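Kitchen > Care and Repair > Tableware

Search this site Go

Reading time: 2 min

How to get grey cutlery marks off glazed bowls

I love this job! You take a bowl that looks fit for the charity shop, give it ten minutes at the sink, and the glaze comes up bright again. Those grey lines aren't usually scratches. They're tiny traces of metal left behind by spoons and forks, and they sit on top of the glaze, so they can be rubbed off.

You'll need a mild cream cleaner (I use Truvex, but any non-scratch one will do), a soft cloth, washing-up liquid and a bowl of warm water. For stubborn marks, add 2 teaspoons of bicarbonate of soda.

1. Wash the bowl as normal and dry it. Grease stops the cleaner getting at the metal.

2. Put a blob of cleaner on a damp cloth and rub in small circles. Go gently and let the cleaner do the work - pressing harder only tires your wrist.

3. Rinse and tilt the bowl towards a window. Any marks left will show up straight away.

4. Still there? Mix the bicarb with a few drops of water and leave the paste on for ten minutes, then rub again.

5. Wash twice with washing-up liquid before you eat from it.

Glossy white insides show marks worst of all, and they're also the most satisfying to clean. My Hämäläinen soup bowls had years of porridge behind them and came up beautifully (I did the whole stack in one go, with the radio on). 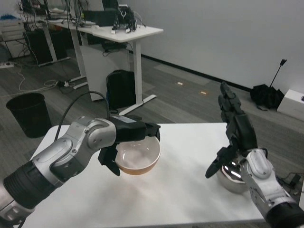
Glossy white inside, orange-brown outside.

Skip the bicarb on anything with gold or silver trim, and on hand-painted pieces where the colour sits over the glaze. Matt glazes are trickier too, so try a patch on the foot first.

To slow the marks coming back, don't stack bowls with spoons left in them, and keep cutlery well away from them in the dishwasher.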